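Collecting examples, one old motherboard at a time

January 6, 2021

Since November I spend most evenings with the same green motherboard and the same gripper, and I want to write down how the work goes before I forget the details.
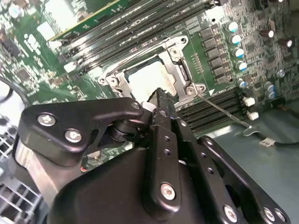 The goal for this winter is 2000 examples. One example is one attempt, from the moment I take control of the arm until I release the pedal. I move the arm by hand with a leader arm, and the program saves the picture from the wrist, the positions of the joints and the opening of the gripper. Later the model, which I call Timus, must learn from these recordings to do the same motion alone. My recording program is called Navona. Both names have no deep meaning, I needed names for the folders.

I chose the CPU socket because it is a difficult place. There are memory slots on both sides, there is a thin lever which is easy to bend, and there are many small parts that do not forgive a wrong touch. The finger must come near to the socket and stay calm there. When I do it with my own hand, I don't think. When I do it through the arm, I notice that I was always using my sense of touch, and the arm does not give me this.

In the first weeks I made a mistake which cost me many evenings. I started every attempt from the same position, because it was comfortable. The recordings looked very clean and I was proud of them. Then I trained Timus and moved the board 2 centimeters to the side, and the arm went to the old place with full confidence. It had learned my table and not the task.

Now I work in blocks of 10. After each block I turn or push the board a little, and I also change the lamp. After 5 blocks I stop and drink something, even if I feel good, because my tired recordings are worse than I believe when I make them. I watched some of them again and you can see the arm shaking in front of the socket like it is afraid.

Another question was what to do with bad attempts. At first I deleted all of them. A friend told me to keep the ones where I go wrong and then correct myself, and I think this was good advice. If the model sees only perfect motions, it does not know how to come back from a small error. So I keep the corrections, and I delete only the attempts where I gave up. I write one word for each attempt in a text file: good, corrected, or stopped. Guerra, the small script that checks the files, reads this word and complains if it is missing. It complains often.

One practical thing for people who try the same: the cables. A cable which hangs differently each day changes the picture more than you expect. I decided to let them lie as they want, so the model must get used to it.

Next I want to repeat everything on a second board from Cerus, the repair shop near my home, where they sell me broken ones for almost nothing. The socket there is turned the other way, so I will have to learn the motion again too.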